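What the Bag Club Is For

Our district has a robotics competition, and like most districts it has come to think that the competition is the subject. Every May a gym fills up with parents and folding chairs, the machines push foam blocks into bins for a couple of hours, and a school gets a banner. I have judged it four times. I used to come home cheerful. The last time I came home with a headache and a question, and I have been carrying the question since.

What did the kids learn? I asked a team from Grumgate, who had placed second, why their arm let go of the block a half second late. They didn't know. The delay was in a piece of code that had come down from the team before them, and the team before that. They had learned to leave it alone. They were bright, polite kids in matching shirts and they had spent 286 hours on the thing (they keep a log, the rules require it). Much of that log was fundraising.

So I was ready to like the Skonudura project when I heard about it, and I want to be fair, because I do like it, with complaints. Skonudura is an after-school club with no matches and no banner. The students spend the term teaching a machine to handle ordinary belongings: bags, pouches, things with straps and buckles. They do it by picking the items up themselves with a hand-held gripper, over and over, and saving the recordings. Later a model is trained on what they saved. The Lolex office lends them a room from 4 o'clock until 7.

The brochure says students will "shape the future of intelligent machines." I would ask the brochure to calm down. What I saw in the room was a good deal of squeezing and putting down. By the end of the term they had 484 recordings, and a fair number were thrown out when the students went back over them and found the item had slipped or the hand had wandered. A skeptic could call this data entry with a nicer handle, and for the first hour I was that skeptic.

My larger complaint is about the other end of the pipe. The recordings go off to be trained on, and what comes back is a score. The students don't choose the model, and as far as I could tell they don't get to open it up. If the score is bad they are told to collect more. That is the Grumgate problem again in a new coat. A thing you can't look inside is a thing you learn to leave alone, and I don't see why a school club should repeat the worst habit of the industry it is copying.

What changed my mind partway was the arguing. Foam blocks don't start arguments. Leather does. It bends where you don't want it to, and a flap can hang over the very spot you meant to hold. Two students spent most of a snack break on whether you should go for the body of a bag or for its strap, and both of them had reasons, and both had recordings to back the reasons up. I have sat through 4 years of final rounds without hearing one exchange that good. 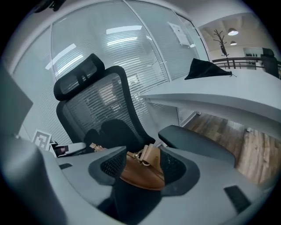 Club work at the Lolex office: a small leather piece with a buckle, held between the gripper's fingers.

Nobody in the bleachers would clap for that, and I suspect this is why the district won't pay for it. The Obradović grant covers the club through next May. After that the plan, if you can call it one, is to "explore a competitive format." I would hate to see it. Put a clock on this work and the students will find the easiest bag and the fastest squeeze, and the arguments will stop.

Keep the room and the dull hours. Cut the line about the future. And let the kids train one model themselves, a small bad one, on a school laptop, so that when it fails they can go looking for the reason in recordings they made with their own hands. I'd judge that for free, though I'd ask for a better chair than the ones in the gym.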